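3.2 Attendance and retention

The Fasa youth outreach programme in Erkport offers after-school tutoring, a shared evening meal and a weekly talking group for young people aged 11 to 16. Modupe Nwachukwu, the programme coordinator, gave the project group access to anonymised sign-in sheets for one school year, starting in September. The sheets record a name code, the activity attended and the time of arrival. They do not record departure times, so length of stay could not be calculated.

In total 61 young people signed in at least once. Retention was defined as attending in both the first and the last month of the year. By this definition 20 young people were retained. The definition is strict, as it excludes anyone who joined after the first month, and a second measure based on consecutive absences was considered. It was dropped when it became clear that the sheets for the spring holiday period were missing.

Tutoring had the most even attendance. The talking group started with low numbers and rose after it was moved to 5 pm, directly before the meal. The move was made for staffing reasons and was not planned as a test, so no firm claim about cause is made in this report.

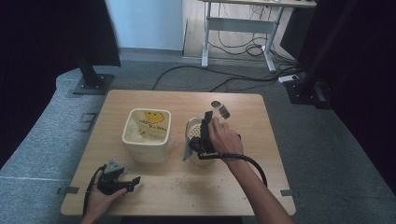

Figure 4. White container with smiley-face sticker and round beige item with perforated top, on a table.

3.3 Survey of families

A short paper survey was handed out at the Sequeira community hall, where the programme holds its meetings with parents and carers. The questions covered travel, cost, awareness of the activities and trust in the staff. Of the surveys handed out, 60 per cent were returned. Two were blank on the reverse side and were kept in the analysis for the front-page questions only.

Travel was the problem named most often. Families on the eastern side of Erkport depend on a single bus route, and the last service leaves before the talking group ends. Cost was rarely mentioned, which is consistent with the activities being free. Several respondents had not known that the tutoring was open to siblings – a point that also came up in the interview with the coordinator.

Trust in the staff was rated on a scale from one to five. Ratings were high, but the survey was handed out by those same staff, and this is likely to have raised the scores. A postal survey would have avoided the problem but was outside the project budget.

3.4 Comparison with the Bestness scheme

Bestness is an older mentoring scheme in the same district. It pairs each young person with one adult, whereas Fasa works only in groups. Its annual summary reports participation by school term and does not separate new members from returning ones. A direct comparison of retention was therefore not possible, and this section is limited to opening hours, staffing and referral routes. Referral differs most: Bestness accepts young people through schools only, while Fasa also accepts self-referral – see the form in Appendix B.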